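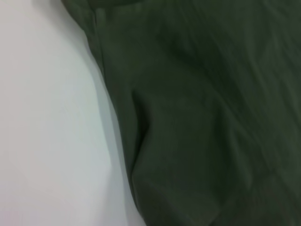 Molilard wrist camera and Flirer soft gripper: cloth handling review

Posted 14 Jun 2023 by Bijan Sadeghi

I have had the Molilard wrist camera on our arm since November, and the Flirer two-finger gripper for the last part of that time. Both get used for one job, picking up clothes and folded cloth from a white table. Most reviews I found test this kind of gear on blocks and bottles, so I am sticking to fabric.

Setup

The camera bolts to the wrist flange with four screws and the cable runs back along the forearm. The clips in the box are too small for our arm and I ended up using hook-and-loop straps. The software found the camera on the second try. Calibration took most of an afternoon, mainly because the printed instructions show an older menu. The version on the Molilard site is correct, so download that and skip the paper one.

The gripper was easier. It comes with hard fingers and a set of soft pads, and you want the pads for cloth. The hard fingers slide over heavy cotton unless you press down more than I was comfortable with.

Picture quality up close

My main complaint is focus. The lens is fixed, and once the wrist is right over the cloth everything goes soft. On the dark green fabric you can still follow a seam and the big creases, and the edge against the white table is easy enough to find even with the shadow along it. The weave mostly goes. Add some blur and the small folds turn into streaks.

For finding a grasp point this is good enough. I pick on raised folds, and those show up as lighter bands next to dark ones. If your work needs print or fine texture at close range, I would look at something with adjustable focus.

Exposure is better than I expected. Dark cloth on a white surface is hard on a cheap sensor, and the one we had before, a Kahraman, gave us a black blob on anything darker than denim. The Molilard keeps some tone in the folds. I lock the exposure by hand before each session. On auto it hunts as the cloth fills more of the view.

Gripping

I ran 80 picks on heavy cotton with the Flirer and the soft pads. It missed 7. The misses were nearly all on flat areas where there was no fold to close on. Thick rolled edges were easy. Thin shirts are a different story, as the pads tend to take two layers when you want one. Slowing the close speed helped a little.

The pads wear. Mine had a shiny patch after 1,000 cycles and I swapped them at 3,000, which was probably later than I should have. Spares are sold in pairs only.

Compared with the Tistenero

I borrowed a Tistenero gripper for two weeks. It closes faster and the force setting is finer, but it is wider across the body and kept bumping the table on low approaches. It also blocked part of our camera view. For boxes I would take the Tistenero. For laundry I sent it back and kept the Flirer.

Verdict

Camera: three out of five. Solid mount, decent exposure, poor close focus, bad clips.

Gripper: four out of five. Does the job on heavy cloth, so-so on thin cloth. Buy a spare set of pads with it.

I still need to try both on towels and will add a note to this page when I have.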